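Slide 4: Rebane road bridge, reopening and visitor access

Work on the Rebane crossing ended in February. Both lanes are open between Plamska and the Otitz resorts. The detour signs on the inland route have been removed. State the load limit first, then the traffic plan. The limit is 12 tons until the second inspection.

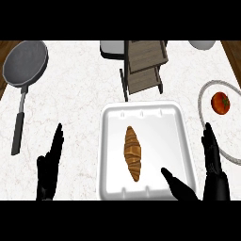

Holiday rentals in Otitz depend on the crossing for linen, gas and food deliveries. During the closure, vans ran 2 trips a day over the inland route. Self-catering units were affected most. Guests who book a kitchen with a frying pan and a marble countertop expect to buy groceries nearby, and the Proltent store had short shelves. Deliveries are now back to 4 trips a day.

Pause for questions on freight. Refer drainage questions to Helge Kristiansen.

Slide 5: shoulder repairs, 3 sites, north side only. Read out the site list and leave the map up.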